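The Grolell runs

The Grolell policy had finished 940 episodes by the time Gemechu Ejigu came back from lunch, and it had failed on the same thing in most of them. He pulled up the table. Pick success was fine on the pepper and fine on the sponge. On the knife it dropped to almost nothing.

"It's the handle," he said.

Jalen Haverford did not turn around. He was editing the November report for Zerkel, who paid for the lab's compute and liked short sentences. "You said it was the handle in September."

"It was the handle in September."

The method was Jalen's. They trained in simulation only, and every time the policy failed, a second program rebuilt the counter with the failed object in a slightly different spot and the clutter left alone. The policy never got an easy counter twice. Jalen called it stubborn resampling in the draft. Kahsay, reading over the draft, had crossed out stubborn and written nothing in its place.

For two weeks it had worked better than random layouts. Then the curve went flat, and Gemechu began sleeping badly.

He sorted the failures by how far the gripper had been from the object when it closed. There were 613 knife attempts in the batch. He expected a smear. He got two clumps, one close to the handle and one well off to the side, over the middle of the counter.

"Come look at this," he said.

Jalen came and looked. He asked which runs were in the second clump, and Gemechu opened one, then another, then ten more. In each of them the arm went down with confidence and closed on air, or on the sponge.

"Yellow," Jalen said.

"The foam is yellow. The handle is yellow."

"And we resample the knife and leave the sponge where it is."

Gemechu felt stupid, and then relieved, and then stupid again. The second program had been moving the wrong thing. It had taught the policy a great deal about where a knife could be and very little about what a knife was.

They changed one line so that the nearest object of the same color moved too. It took Gemechu four minutes, and Jalen spent an hour arguing about what to call it. At six they started 300 new episodes and stopped the first one partway down, with the fingers low over the counter, to check the layout.

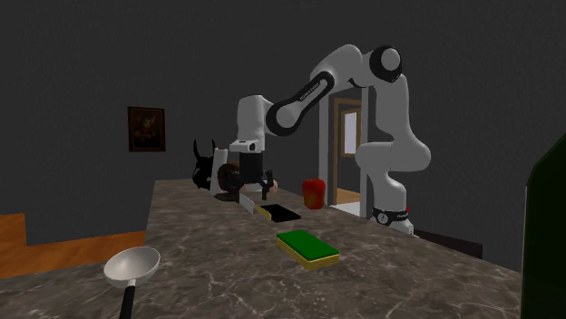
Kahsay thought they should hold the report until the new condition had its own baseline, with the same seeds and the same number of tries, and she said so from the doorway with her coat already on. A color fix proved only that color had been a problem. If they moved two objects, they had to show that moving any two objects didn't do just as well.

"That's another 2,442 episodes," Jalen said.

"Then it's that many," she said, and went to catch her bus.

Jalen took the new paragraph out of the report and saved it in a separate file. Gemechu wrote the control, two objects picked at random, and put it in the queue behind the first job. Tilow, the older of their two servers, would not get to it before three in the morning.

He stayed until eight anyway - there was soup in the office fridge, and the heat was on.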